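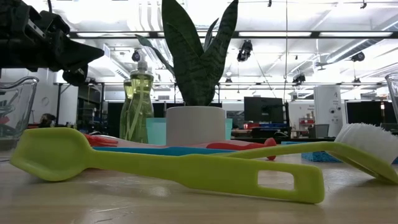
# Teaching Two Arms to Tidy a Sink

Project report, Kaede Nomura and Uriel Ponce
Group 17, April 2018

## What we set out to do

Our proposal promised a robot that could clear up a kitchen. Our supervisor crossed out "kitchen" and wrote "one table". We called the project Kamstead, after the street with the good chip shop, and settled on sorting: brushes and bottles into clear containers, sponges wherever we could agree they belonged. (We could not agree. See Problems.)

## Method

All the teaching was done by remote control. One of us drove both arms through the task while the other kept the log and offered advice, most of it unwelcome. Each attempt was saved as one demonstration, from the first movement until the operator said "done" or something less printable.

We had planned 3,000 demonstrations. We recorded 891, and kept 300 after throwing out the ones where the operator dithered. Kaede's were slow and neat. Uriel's were quick and had a good deal of character, which the robot later copied faithfully.

Before each attempt we moved things about by hand so that the arms couldn't simply learn one layout by heart.
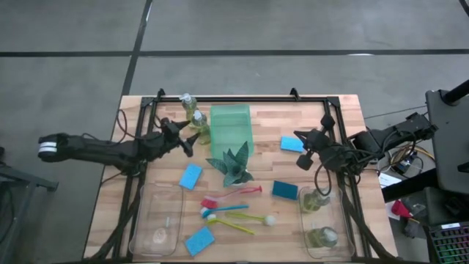

The bottles were the worst of it. Driving a gripper onto a pump bottle is easy if you come in from the side, and very easy to get wrong if you come in from above, where the pump is. Brushes were better once we had agreed to take them by the handle — a rule we should have written down on the first day and wrote down in the third week.

## Problems

- Uriel put the sponges in the left container and Kaede put them in the right. The trained arms tended to stop halfway between the two.
- Operators got tired. Demonstrations recorded after lunch took longer, and we kept fewer of them.
- The plant was meant to be left alone. Two demonstrations suggest otherwise and have been deleted.

## Next time

We would fix the rules first and record afterwards. We would also swap operators every 17 attempts, the point at which the sighing usually began.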